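December 3, 2023

Slept until almost nine and woke up with the choir tune stuck in my head, the alto part of course, which on its own sounds like somebody humming in a dentist's chair. Twelve days until the concert and I still come in early on the third verse. Yoshinori was very kind about it at rehearsal. He just looks at me and holds up one finger, meaning wait, and then I go anyway!

The drive home from Kenville was awful. Sleet the whole way, and the left wiper has started doing that thing where it drags and leaves a stripe right at eye level. I pulled over twice at the Brandes gas station end of the road (yes, twice, I went back for the gloves I'd left on the counter). The new wiper blades are on the list. The list is getting long.

I also called about the piano. Raimonds Sproģis says he can come and look at it before the holidays, and that if the pins are as bad as I described, it may not hold a tuning at all. He was nice about it, but I could hear him being careful. The secondhand one in the window at Fellix is $699 and doesn't include moving it up my stairs. I said I'd think. I've been thinking all day and mostly what I think is that I love my ugly old piano with the cigarette burn on the lid, and I'm not ready to hear it's finished. 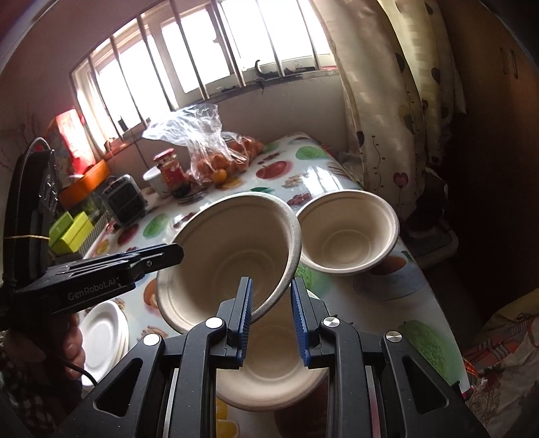

Choir supper is my other worry. I said yes to soup, in front of everybody, before I'd worked out that my big pot feeds maybe six if they're polite. Mom's leek and potato would be the easy choice, but the tenors complained last year that it was "thin," and I have not forgotten it. So probably split pea with ham, made the night before so it thickens up. I want the table bright this time, with a shiny white cloth with fruit printed all over it, and those round beige disposable bowls with the thick rolled rim, so I'm not standing at the sink until midnight in my concert shoes. Bread from Grultow if I can get there before they sell out. I should ask Yoshinori whether his wife still can't have dairy.

Went for a walk around four when the sleet let up. The creek is high and brown and there was a heron standing in it looking furious. I sang the third verse at him, quietly, counting the rests on my fingers, and came in right both times. Then a man with a terrier came around the bend and I had to pretend I was on the phone.

Leftover rice and an egg for dinner. Need stamps, wiper blades, split peas, a ham hock. Also find the black folder, because Yoshinori wants all of us holding the same kind and I think mine is in the trunk under the jumper cables.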